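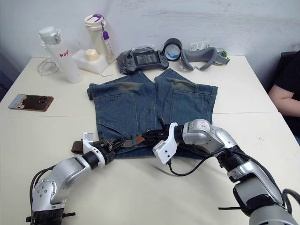

Does the arms' stop category need to be written on the cell sheet, or is it enough that it's in the manual? On the sheet. Whoever walks up to the table should be able to read it without going to find a PDF.

06/07/2022, bench notebook, Drokitport

Went through the Conora good practice list again, all 64 items. Still not convinced by half of it. A lot of the wording is the sort you can tick from your desk. "Operator is aware of the workspace" — aware how? I've put that down as not assessed, and I'd rather it stayed that way until somebody writes a test for it.

Item 12 (loose items on the work surface). Not met. Phone, tape, headset, controller and bottles all along the back and side of the table while the arms are on the jeans and belt. The list says clear the surface before power on. We say we do. My proposal is a taped line and nothing past it, which is at least something you can check by looking.

Item 14 (cables). The rule asks for cables to be "suitably managed", whatever that means. The gripper on the buckle side has its cable down on the table in front of the jeans. I'd call that a fail. Bimness wrote in February that a hanging loop is fine if it stays clear of the fingers over the full reach. Has anyone measured it over the full reach? I can't find a record.

Seated people. The Du procedure wants a marked distance for anyone sitting beside the table. We have a chair beside the table and a number in the procedure that I can't trace to any calculation. Leave the number alone for now but stop quoting it as if it came from a standard.

Speed limit: two values in two documents. Using the lower one until it's sorted.

Belts: the list treats cloth as one class. A leather strap with a metal buckle doesn't let go the way denim does, and the release check was only written for cloth. Needs its own line.

To do
- tape line, then redo item 12
- reach check on the buckle-side cable
- ask Bimness for the February notes
- stop category on the cell sheet, large print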